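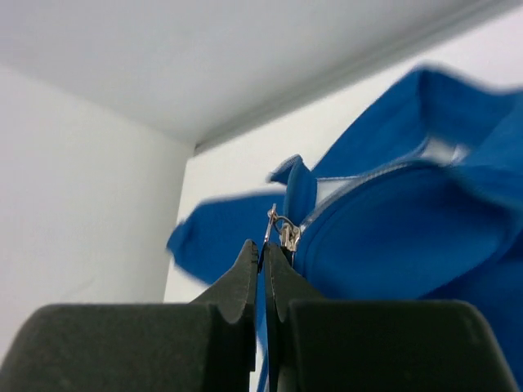
Blue zipped fabric, dark gripper fingers

Print this thread | E-mail this thread

Moving off hosted mail to a box at home: my notes

pirzada_port25
May 7, 2020
I finally did it! After years of paying for a mailbox I didn't control, I have my own mail server running in the hall closet, on my own domain, and I'm so happy with it I had to tell somebody. Hardware is an old Lernitz mini PC with a new drive. Moved 1,326 messages over from Ginus with a plain IMAP sync and every folder came across with the dates intact (I checked the old ones first, those are the ones I care about). Spam filter is learning fast. Ask me anything, I could talk about this all night.

romstead_fan
Congratulations, great feeling isn't it? What are you doing for outbound? My provider blocks port 25 and won't budge.

pirzada_port25
Mine blocks it too! Inbound comes straight to the house, outbound goes through a small relay I rent. 45 cents a month at my volume. SPF and DKIM both pass, and I had a reply from a Romstead address within the hour, and they're famously picky.

dkimwit
Glad it works, but I don't think you can call that running your own mail. The relay can drop you tomorrow and you're back to asking permission. You've swapped one landlord for a smaller one.

pirzada_port25
Fair, but I can swap the relay in ten minutes by changing one line! Changing mailbox hosts took me all of January. The messages sit on my disk and the domain is in my name, and those were the parts I wanted.

Naveed Khattak
I'm with dkimwit on the principle and with the original poster on the practice. Ran direct delivery from home for nine years, loved it, and still ended up on a relay because whole address blocks get marked as residential and there's no one to appeal to. My last log had 518 rejections, all for the IP, none for content. That's the real problem and it isn't going to be fixed by any of us in a closet.

dkimwit
It won't get fixed if we all route around it either. Every person on a relay is one less person complaining.

romstead_fan
Complaining to whom, though? I wrote to my provider twice and got the same form letter.

Naveed Khattak
Anyway, pirzada, please tell me you have backups. And set up a secondary MX, even a dumb one that only queues.

pirzada_port25
Backups yes, nightly to a drive at my sister's place, and I've restored from it once just to see (worked!). Secondary MX no. Is the queue-only setup hard? I've got a spare board that would love a job.

Naveed Khattak
Not hard. Put it on a different connection from the main one, and copy your valid recipient list to it or you'll bounce junk at strangers. I'll post my config tonight.

Print this thread | E-mail this thread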